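Undel Descaler – liquid, for capsule and filter coffee machines

Product code: Undel 200
Bottle: 200 ml, two doses
In stock, usually sent the same afternoon if you order before 2

Citric based descaler for home coffee machines. Clear liquid, no dye, hardly any smell. Same stuff we've sold in the Clillallow shop for years, new bottle. Cap is now child resistant so push down then turn.

What it does
Shifts limescale from the heater, pump and pipes. Slow flow, lukewarm coffee, a machine that's got louder – scale is the usual cause in a hard water area. Won't fix a worn pump or a split seal, please don't write to us about those.

Not for
Aluminium boilers. Kettles with a bare element. Marble or other stone worktops, it will mark them so wipe spills stright away.

How to use
Take out any capsule and empty the used ones. Put a big jug under the spout.
Pour half the bottle (one dose, 100 ml) into the tank and top up with cold water to the line your machine's booklet gives for descaling.
Run half of it through. Switch off, leave it to stand. Run the rest.
Rinse the tank, fill with fresh water, run the lot through. Do that again.
If your machine has its own descale programme use that instead and ignore our timings.

How often
Hard water – every two months. Soft water, twice a year is plenty. Offices, go by cups: one dose for each 200 in a hard water area, or when the light comes on, whichever is first.

Sizes
200 ml bottle – two doses
Case of 50 bottles – trade only, ring first
2000 ml refill – twenty doses, comes without a measuring cup. Rampersad measuring cup sold seperately.

Storage
Keep upright, out of the sun. Fine in a cold shed but let it come back to room temperature before use. Once opened use within the year.

Goes with
Hitus tank brush, long handle. Gets in the corners of narrow tanks. Back in June.

Customer note
"Used one dose, flow is back to what it was. Second rinse is needed, I skipped it the first time and the coffee tasted of lemons." – Lucía Benítez

Returns
Unopened only. Leaking on arrival, send us a photo and we'll send another, no need to post it back.

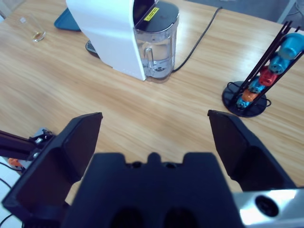
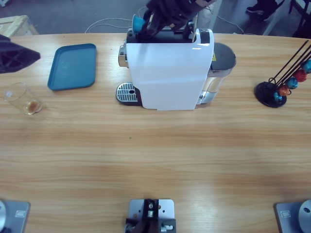
Second photo: capsule machine with the lever up, clear water tank at the back.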